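Ticket 2771: Simulator demo freezes when visitors reset the yard
Product: Vament teleop sim, backyard level
Site: Cleralen open day, Dullosmont building
Priority: High until Saturday, then normal
Status: Closed, with one leftover
Opened by: James (demo desk)

First entry

Hi all, me again. We've got the open day coming up and the yard demo is acting up in a way I can't show to the public. Setup is the same as in June: one headset, 2 hand controllers, the big screen on the wall so people in line can watch, and the demo PC under the table. The visitor "wears" the robot, looks around the yard, reaches for stuff, has a good time, takes the headset off. Then I hit Reset Yard and the next person steps up.

Except now the reset hangs. Not every time! I ran it over and over this morning and it went fine for ages, and then the picture just stuck. The sound keeps going (birds, forever), the controllers still buzz, but the view won't budge. The only way out is killing the app and starting over, and that takes long enough for a line of kids to wander off to the snack table.

Things I tried before bugging you: rebooted the PC, swapped the controller batteries, re-ran the room setup, plugged the headset into the other port. No change from any of it.

Second entry, same day

OK, I have a pattern, I think. It hangs when I reset while the visitor is still squeezing a trigger. If they let go first, no problem. That explains why it was so rare for me, I always put the controllers down like a polite person. Visitors do not. They hand me the headset with one hand and hang on to the controller with the other for dear life.

I also looked in the log. Each hang ends with the same line, "grip release wait, step 300," and then nothing. On a good reset that line never shows up at all. My guess is the reset is waiting for the gripper to open, the gripper is waiting for the trigger, and they're both very patient.

While I was in there I did a full pass of the yard, since the tree reach is the part everybody wants to do. You lean down over the lawn, bring the left gripper in toward the bottom of the big leaning trunk, and that's the spot where I've been timing everything. Frame rate held up great, no stutter, and the arm went where my hand went.

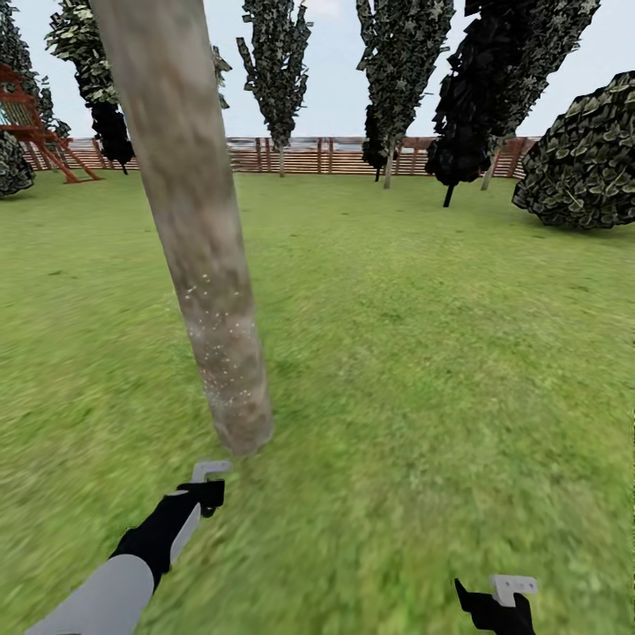
So I'm pretty comfortable saying it isn't a graphics thing. I had a bad feeling about the leaves for a while because the PC fan gets so loud when you look up, but the fan was just as loud in June and we got through that whole afternoon without a single freeze. I did clean the filter anyway. Gross.

Question for whoever picks this up: can I force the triggers to "open" when I press reset? I found a setting called ReleaseOnReset in the config file, line 1,264, and it's set to off. I don't remember turning it off. I didn't want to touch it without asking, the last time I got brave with that file the robot came up facing backward and I had to call you from the parking lot.

Third entry

Got the reply from support, thank you for being so fast. Summing it up so it's all in one place: the June update changed the default for ReleaseOnReset from on to off, it's safe to turn back on for demo use, and I need to restart the app afterward (not just reset the yard, a real restart).

Did that. Then I stood there squeezing both triggers like a maniac and hit reset until my hands hurt. No hangs. I had a coworker do it too, with the headset on and arms waving, and it came back to the start position every time.

2023-10-14, after closing

Open day's done! Steady line from the doors opening until we started stacking chairs, and the yard reset cleanly for everyone. One restart all day, and that was me kicking the power strip, so please don't count it.

People loved it. A lot of them wanted to know if there's a real robot in a real yard somewhere and I said you'd have to ask the folks upstairs. One grandma stayed in there way past her turn trying to touch the fence and I didn't have the heart to stop her.

One leftover, low priority: after a reset the left hand feels a little lower than the right until you move it. Visitors didn't mention it, but I noticed. If that's a calibration thing I'm happy to redo it, just tell me which menu. It moved again in the last update and I can't find it.

Okay to close the main issue.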